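Home
Devlog
Rules PDFs
Archive
Contact

Jestgate, version 6: the bribery problem

19/09/2019

I have now broken my own game for the sixth time, which I'm choosing to call iteration.

Jestgate, if you've wandered in from elsewhere, is a card game about jesters trying to get past the gate of a castle that doesn't want them. You play jokes, the guard gets annoyed or amused, and at some point somebody is let in. In version 5 you could also bribe the guard with coins, and everyone did, every turn, until the jokes were just things you held while counting your money. I had made a game about change.

So coins are gone. What you have now is favours. You start with 2, you can't earn more except by letting another player through ahead of you, and any you have left at the end are worth nothing at all. I was very pleased with this for an evening.

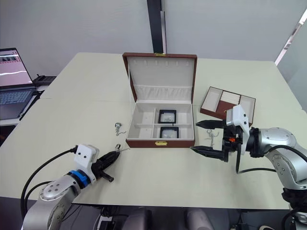 Milagros Espiritu wrote back on the draft rules within the hour: "If favours are worthless at the end then the last round is just everyone dumping them on the guard at once. Was that the plan? Because it's quite funny, but it takes ages."

It was not the plan. She's right, though, and we tried it on the kitchen table with Szabolcs and Chrysoula and the last round took longer than the three before it. Szabolcs won by being the only person still awake. I then tried capping the guard at one favour per round, which fixed the length and removed every reason to have favours in the first place.
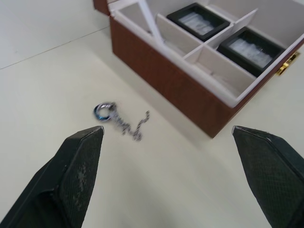
What I've ended up with

The guard now remembers. The first favour of a round counts double, the second counts as normal, and the third offends him so much that he takes all three and moves everyone back a step. You want to go first, but going first tells the others what you're up to, and going third is an act of vandalism that I fully expect Chrysoula to commit every game.

I also cut the deck. It had 28 joke cards, of which I could find uses for most and affection for very few. The one where you insult the guard's mother has survived. The juggling cards are out, after two years of me defending them to people who had asked perfectly reasonable questions about the juggling cards.

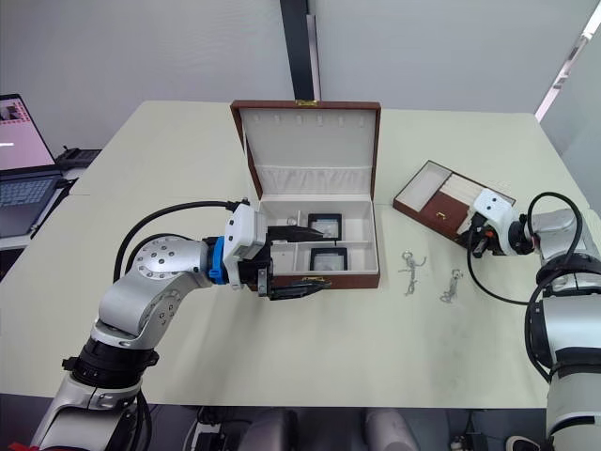

Chun-yin thinks the step back should only hit whoever played the third favour. I can see the argument, and it's certainly fairer, but fair isn't a feeling I get much from the castle. If it only hurts the culprit then the culprit won't do it, and then the rule is a paragraph of text guarding against something that never happens. I've got enough of those already. There's one on page 2 about ties that I don't believe has ever been read aloud.

The bit I still don't like is the opening. Nothing much goes on until somebody has a joke worth playing, and with a bad hand you can sit there for three turns, politely passing. I may let everyone swap a card before the start. I may let everyone swap a card with the person on their left, which is nastier and so probably the one.
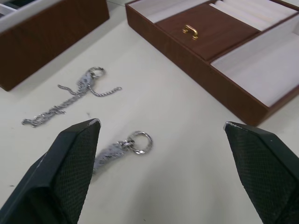 Next test is in November, when Marianna is back and I can get five people round a table. Until then I'll be rewriting the guard cards, which still mention coins on nearly every line, and looking for a shorter word than "favour" that fits in the little box.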